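Sorting loose bricks: by color or by part first?
Board: Storage and Sorting

ranitz_4
Bought a mixed tub, 1134 pieces by the seller's count. Mostly plain bricks in blue, red and yellow. I have been sorting by color into bowls and it is slow. Is there a case for sorting by part first?

gmacaulay
Part first. The eye separates a shape from a mixed pile of colors much faster than it separates a 2x4 from a 2x3 when everything is blue. Color first looks tidy and leaves you with the hard half of the job.

Sabina Bhuiyan
Disagree for a tub that size. Part first pays off when you have a lot of different molds. With plain bricks in three colors you have few parts, so color is a fast first pass and the bins stay shallow. I would put the changeover at 500 pieces per color. Past that, split by part.

gmacaulay
500 of one color in a bowl means digging for every piece. I would split well before that.

Sabina Bhuiyan
Then use a wider bowl. Depth is the problem, and a wide tray fixes it.

vendeck
Surface matters more than either method. I sort on a plain gray mat. A patterned top hides small parts, and on a hard glossy one the bricks skate when you sweep them. Plates are worse – they lie flat and you need a fingernail to lift them.

ranitz_4
These are all bricks, no plates. Would you turn them studs up before picking?

vendeck
No. It adds a second handling to every piece. Pick them as they lie. A brick on its side is easier to grip than one sitting flat anyway.

gmacaulay
Agree with vendeck on that. I do separate any that are leaning on each other, or you pick up 2 and drop one.

sterari
Bowls are fine as a first stage. Keep the rims low and put them in a row at the back, with the pile between you and them. Matching bowl color to brick color is optional. I stopped doing it in April and made no more errors than before. Marble-pattern top on mine, and I have had no trouble finding parts on it, so I do not share the view on mats.

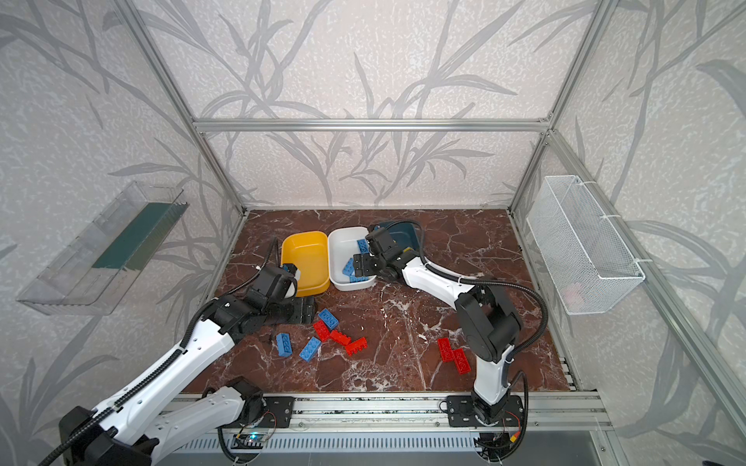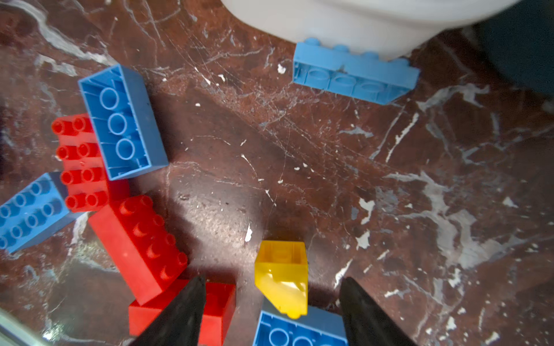

Blue bricks in the white bowl in the first; red and blue still mixed on the tabletop in the second.

vendeck
Bricks that size, fine. Try it with 1x1 plates and report back.

ranitz_4
Going with color first, wide trays, then by part for the blue. Thanks.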